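Zirkach utensil holder, cream color: my experience after almost 10 months

I bought this holder when I moved to a smaller apartment and had only one drawer for everything. My chopsticks and spoons were always mixed with the can opener, and I wanted them to stand up where I can see them. My friend Mahlet Workneh has the same model in her kitchen, so I ordered one too.

It is a simple thing. A plastic cup with round holes in the sides, so that air can pass and the chopsticks dry well. I wash my chopsticks in the evening and in the morning they are dry down to the tips. With my old ceramic jar there was always a little water at the bottom and a smell after some days. This problem is gone.

The weight is less good. When I put in only long things, for example a ladle, it wants to fall to one side. With chopsticks and light spoons it stands well. I put a flat stone inside, but then it is harder to clean, so I took it out again.

Cleaning is easy except for the holes. A small brush helps. Please do not use very hot water, because Merle Bolger from my building did this with hers and the rim is now a little bent.

The color stayed the same. I was afraid that cream would turn yellow near the window, but I do not see any change. In October I bought a second one, for the dishes I keep for guests. It came wrapped in film, and the label on the base is small and in Chinese, so do not expect instructions in English.

I also looked at the metal one from Nirholm. It is heavier and more stable, but it makes noise each time you drop a spoon in it. For a small home this matters to me.
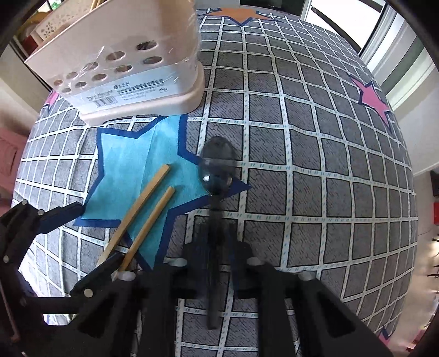

Does it work for short spoons too?
Short ones sink low and are not easy to take out, so I keep mine in a cup and use the holder only for chopsticks and long spoons.

I give it four stars from five.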